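Call for Participants: Fold Your Winter Coats with Us
Posted 9/23/21
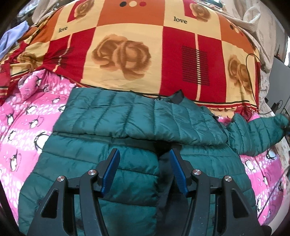 Coat season is coming, and the Humari home study wants to know how people really fold the big stuff! We're looking for 15 households to join us from now through February. If you have a bed, a few jackets and some patience, we'd love to hear from you.

Each week you'll lay out one bulky item (a quilted jacket, a puffer, a thick blanket) on your own bed and fold it the way you always do. Sleeves in first, hood tucked under, rolled up like a sleeping bag – it's all good, and we're not grading anybody. Please don't make the bed specially or buy anything new.

Sessions take under an hour. You'll get $200 at the halfway point and another $200 when you finish, plus a set of Flekberg storage bags to keep.

You should be 18 or older, have at least three winter jackets or coats at home, and be able to do one session a week. Kids' coats count too! Renters, roommates and big families are all welcome.

To apply, send a short note to the Humari desk at Sosura telling us what's in your closet and how you store it in summer. Spots are filled in the order notes come in.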